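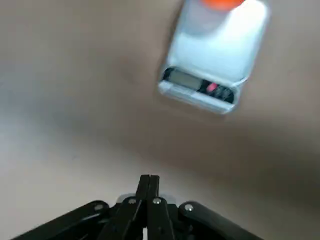 Kitchen scale on a tabletop.

Re: [regional-security] Murinero depot and the June inspection

On the schedule question first. The inspection is still set for June, as far as I can tell. The defense ministry's last notice moved the start time to 9 a.m. and left everything else alone. I would not read much into that.

Kasun Talukder wrote:
> The Brurus paper says the Murinero depot now holds 3,064
> artillery rounds of the older type, down from 3,115 in the
> last declaration. Has anyone seen where the other 51 went?
> They could have been destroyed, moved to Matubbar, or just
> miscounted. The paper treats it as proof that the
> drawdown is working and I don't see how they get there.
> Also, is Matubbar covered by the inspection or not? I have
> read it both ways.

I don't see how they get there either. A difference of 51 between two declarations tells you that the second number is lower. The agreement requires a destruction certificate for each lot, and the annex to the second declaration lists none for that period. Transfers inside the country only have to be reported once a year, so a move to Matubbar would fit the paperwork and would not have shown up yet. A recount would fit too. The first declaration was put together in a hurry and the storage lists from the north bunkers were typed in by hand.

On Matubbar - it is covered, but only the surface buildings. The confusion comes from the two versions of the site map. The earlier one drew the boundary along the access road and left out everything east of it. The version attached to the final text moved the line 700 meters and took in the east sheds. People are still quoting the earlier map, including the Brurus authors in their second footnote.

The part I would watch is the size of the team. The draft allowed 12 inspectors per visit and the final text allows 5. With 5 people you can check seals and sample some crates, but you can't do a full count at Murinero in the two days they get. So if the 51 rounds are sitting in a shed at Matubbar, the June visit may not find them.

I asked the Zadidine office for the transfer log last month and was told it would be released after the annual report. If anyone on the list has an earlier copy, even a partial one, please send it to me off list. The lot numbers are the only part I need.

Kasun, do you still have the scanned annex with the handwritten notes? My copy is missing page four.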